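How to Keep a Bike Commuting Log You'll Stick With

44 shares | 42 comments

I've been writing down my rides between Hellosstead and Vandow for years now, and people ask how I keep it up (a lot of cheerful nagging from myself, mostly!). You don't need a fancy gadget, just a notebook and a pen.

Start by giving each ride its own line, even the silly little one to the bakery. Put down the month, where you went and the miles. Do it as soon as you get home, before you start supper.
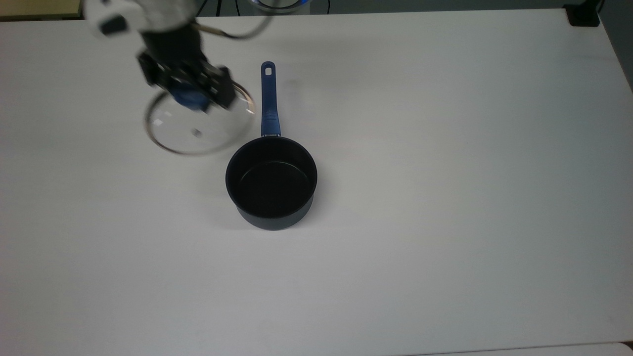

Glass lid and saucepan.

Next, add up your miles at the end of each month and write the total inside the back cover. My last full year came to 1,618 miles over 623 rides, and I was so pleased I told everyone at the Wikomgate bike racks.
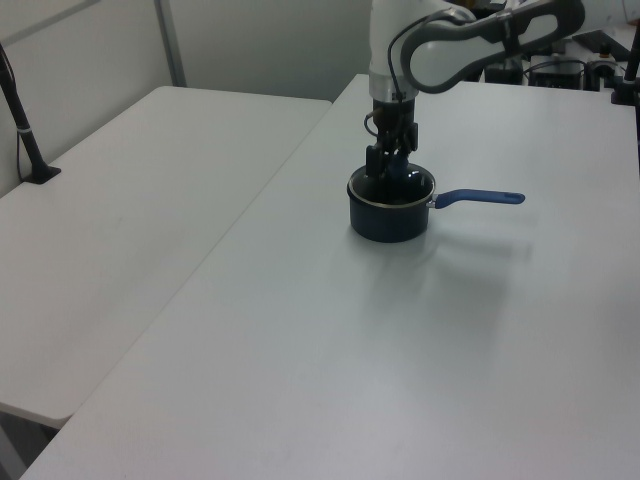

Words by Oh

Leave a wide margin for notes, too. Headwind, new tire, saw a heron, that sort of thing. I love reading those back in January, when it's dark and I'm dragging my feet about going out.

And if you miss a few days, leave them blank and carry on with the next ride. My whole July page has gaps in it, and I still use that notebook.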